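4.2 Handling rules for marked objects

Safety practice for manipulation research has long been written around the physical cell: fences, stop buttons and speed limits. Simulated work is often left out of these rules, although policies trained there are later moved to real arms. The Goter guidelines treat both settings alike. Any object that carries a printed warning must be listed before the first trial, and the grip force allowed for it must be stated – even when the object exists only as a mesh.

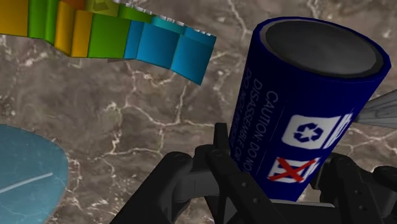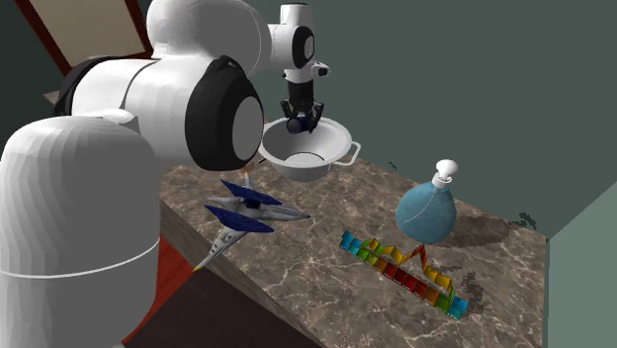
Figure 7. Simulated tabletop trials on a marble surface. First panel: a blue can with printed caution text, held in the gripper. Second panel: a white bowl held above the counter.

Druveck Working Group on Simulation Practice
Correspondence: Vernetti Laboratory, Gosling Campus

We set the force limit for marked objects at 40 N and for unmarked tableware at 60 N. The limits applied to all 500 trials in the set. A trial that went over its limit was logged as a failure, whether or not the object reached its target. Labels were kept legible in the object files, and no texture was replaced to speed up rendering. Laboratories that adopt the guidelines should report their limits with their results and should record any change made after June, when the current object list was closed.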